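Home Stories Ask a Question Try It Yourself Grown-Ups About Us

Filed under: Food Science for Curious Kids, ages 7 to 11

Why Does Food Go Bad? (And How Do People Stop It?)

By Mirela Falcão

Leave a slice of bread on a plate in August and go away for a week. When you come back, it may be wearing a fuzzy green coat! Leave a jar of jam closed on a shelf for that same week and it will look just the way it did before. Bread and jam are both food. So why does one of them grow fur?

The answer is all about tiny living things, and they are amazing.

Meet the hungry crowd

The air in your home is full of specks too small to see. Some of them are spores, which work a bit like seeds for mold. Others are bacteria and yeasts. They land on the table, on your sleeves, on your sandwich. Most of them won't hurt you, and some even help us make yogurt and bread.

When they land on food, they want what you want — lunch! To grow, most of them need water, something to eat and a comfortable temperature. Many need air too. A damp slice of bread in a warm kitchen gives them all of it, so they settle in and get busy. One bacterium splits into two, those two split into four, and on a warm day some kinds can do that again every 20 minutes. Wow!

People have been fighting this hungry crowd for thousands of years, long before anyone owned a microscope. They didn't know about bacteria. They just tried things, and kept the tricks that worked.

Trick one: take away the water

Dry food is very hard for microbes to live on. That's why rice, pasta, tea leaves and dried herbs can sit in a cupboard for months. Raisins are grapes with most of their water gone. Sugar and salt do the same job in a sneakier way. They grab hold of water so tightly that microbes can't get a drink, even when the food looks wet. Jam is packed with sugar, and that is one big reason it lasts.
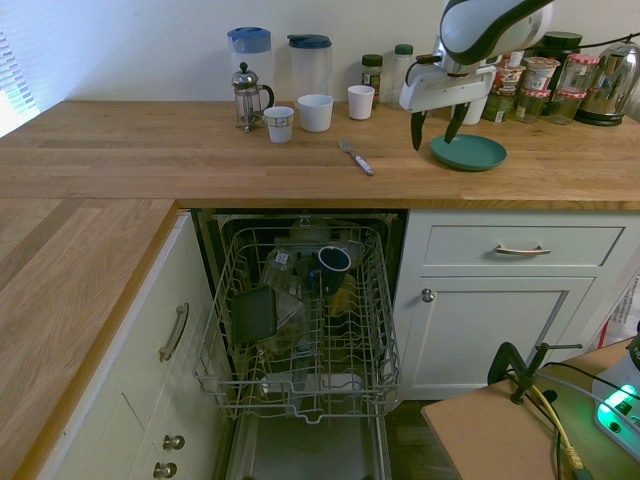 Jericho asked whether honey works the same way, and it does! Honey has so much sugar and so little water that hardly anything can grow in it. Bees dry it out by fanning it with their wings. Imagine having wings for kitchen tools.

Trick two: keep it cold

Cold doesn't kill most microbes. It slows them down, like trying to run through deep snow. In a refrigerator, milk that would spoil in a day on the table can last a week or more. In a freezer, microbes stop growing completely and wait. Once the food thaws, they wake up hungry again, so thawed food needs to be cooked or eaten soon.

Before refrigerators, people in cold places cut blocks of ice from lakes in winter and packed them in sawdust. The old ice house at Gascombe held 600 blocks, and there was still ice in it when the blackberries were ripe.

Trick three: shut the door

A good lid keeps new spores from dropping in. It also keeps moisture where it belongs, so crackers stay crisp and cut fruit doesn't shrivel. A lid can't do anything about the microbes already inside, though. Leftovers need a lid and a cold shelf, working as a team.

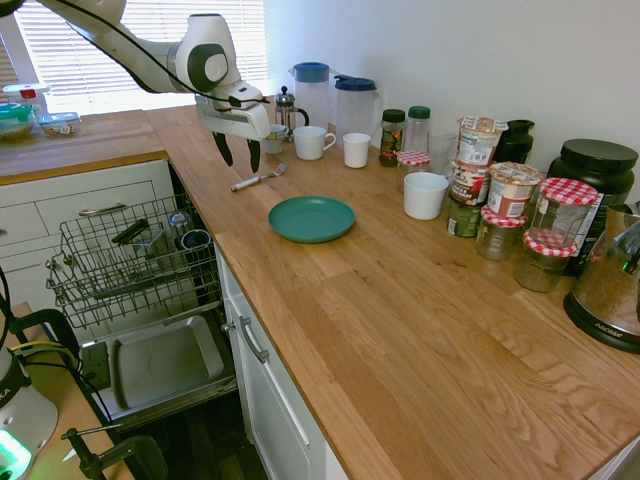 Photo: Rowena Abella

Trick four: turn up the heat

Boiling kills a lot of microbes. When people make jam, they cook the fruit until it bubbles, pour it into very clean jars while it is hot, and close the lids. As the jars cool, the air inside shrinks and pulls each lid down tight. Pop! The noise you hear when you open a new jar is air rushing back in.

Once a jar is open, the spores get another chance. Always use a clean spoon or fork, and don't put it back in after it has been in your mouth or your toast crumbs. Crumbs are like little rafts for mold — they carry it right into the jar.

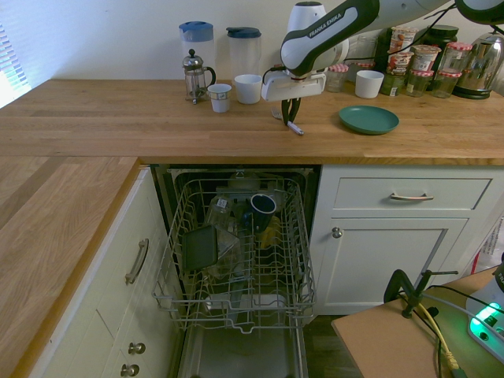 Clean forks and spoons help food last longer.

Try it yourself

Ask a grown-up for two slices of bread and two clear zip bags. Sprinkle a few drops of water on one slice and leave the other plain. Seal both bags, write "damp" and "plain" on them, and put them side by side somewhere warm. Look every day and draw what you see. Don't open the bags again, and throw them away sealed when you finish. Which slice do you think will grow fuzz first?

We use cookies to remember your reading level. OK / Change settings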